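I've been meaning to write this down since March, so get a cup of something warm. It's a thread on clearing out my aunt's house, and what I'd tell you if you have one of these ahead of you.

1/ Start with the bathroom! Everyone told me to start with the attic and I lasted one afternoon up there before I was sitting on a trunk crying over Christmas cards. Bathrooms are easy. You know what to do with a half-used bottle of shampoo.

2/ Give yourself a stopping time. Ours was 9 at night, and my friend Svitlana Koval (bless her, she drove over every weekend) would simply turn off the lamp and hand me my coat.

3/ The small everyday things are the ones that get you. I was ready for the wedding china. I wasn't ready for the stuff she used every morning - combs, scrubbers, the little dish for her rings.

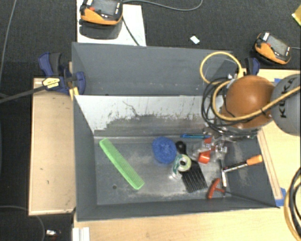
4/ So we made a rule that you can keep 10 small things without explaining yourself to anybody. I used up most of mine on the kitchen drawer, and I don't regret a single spoon.

5/ Photos are their own job. We pulled 456 of them out of albums and shoeboxes and I haven't sorted even half. They're in my hall closet and they can stay there until I'm good and ready.

6/ Call the cousins early. Shabani Massawe wanted the old radio, which I had already put by the door to donate, and I'd have felt awful if it had gone. He sent me 50 dollars for gas and a very long voice message about the summers he spent there.

7/ Eat a real lunch, sitting down, with plates. I know it sounds silly, but we had some lovely talks over soup in that empty dining room.

8/ If you're in the middle of one of these right now, my messages are open. I'm slow to answer but I do read them all, and I'd love to hear what you kept.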